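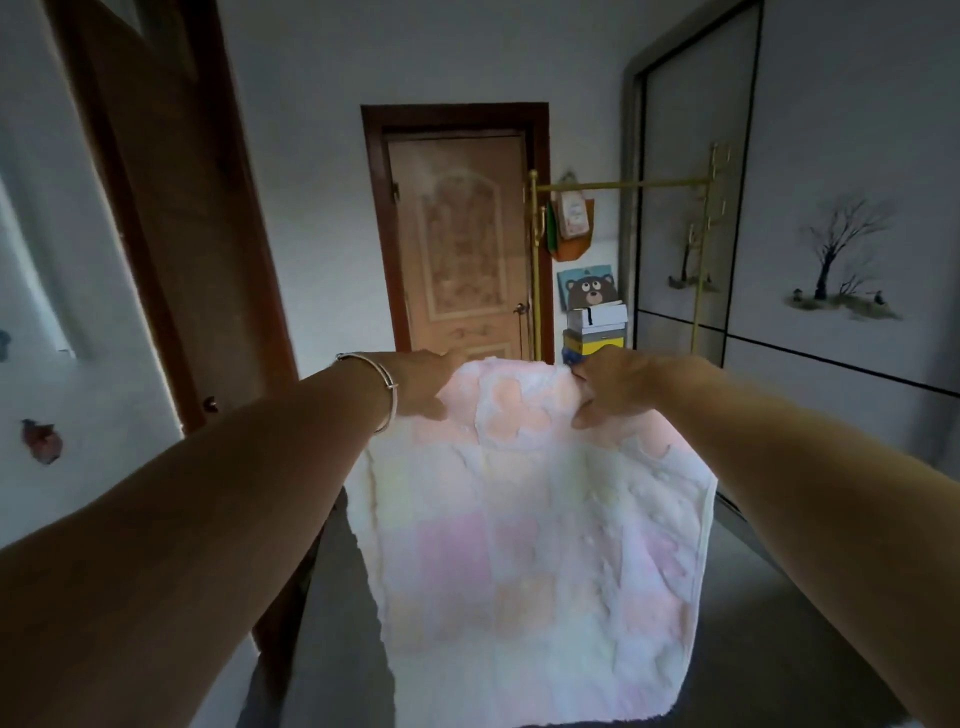 本レポートは、学生寮の共同洗濯室における水の使用量と混雑について調べたものである。対象はドリストベルグ寮の洗濯室で、調査は2月に行った。寮生に洗濯の中身を尋ねると、最も多い回答はタオル類だった。白地に淡いピンクや黄色の模様が入った、毛足のあるふわふわしたタオルなどは、薄手の衣類に比べて水を多く含む。そのため、同じ枚数でも脱水と乾燥に時間がかかると考えた。

## 方法

洗濯室の利用記録票を入口に置き、開始時刻、終了時刻、洗濯物の種類を書いてもらった。回収できた記録は359件である。このうち記入もれのあるものを除き、残りを集計した。水量は各機の表示を読み、アリフ・オンが表計算ソフトに入力した。聞き取りはトリニダ・ベルモンテと筆者が担当した。

## 結果

タオル類を含む洗濯は144件あった。利用は夜9時以降に集中し、この時間帯の待ち時間は約30分だった。朝はほとんど待たずに使えた。少量の洗濯でも水量の設定を変えない人が多く、理由を聞くと「ボタンの意味がわからない」という答えが目立った。

乾燥機については、利用を控える人が11人いた。料金が主な理由で、生地が傷むのを避けたいという意見もあった。
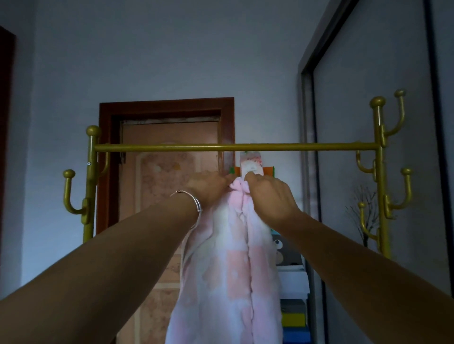 部屋干しをする人には、干し方も尋ねた。二つ折りにして掛ける人が多く、裾をそろえずに掛ける人もいた。ピンクと白の柔らかい布を金色の金属製ラックに掛ける場合も、横棒の上で布が重なれば、その部分に風が通りにくい。グレーテ・ノルズダールの部屋では、左右の長さを変えて掛ける方法をとっていた。乾くまでの時間は測っていないので、効果の比較はできない。

## 考察

混雑の原因は台数の不足だけでは説明できない。洗い終わった衣類が機械に残されたままの例が記録票にも書かれていた。終了時刻を書く札を各機に下げれば、待ち時間は短くなる可能性がある。水量については、設定ボタンの説明を日本語と英語で貼ることを提案する。

今回は一つの寮だけを対象とし、期間も短かった。夏の記録はとっていない。次回は部屋干しの湿度も測る予定で、測定器はセカル・マンダギが研究室から借りることになっている。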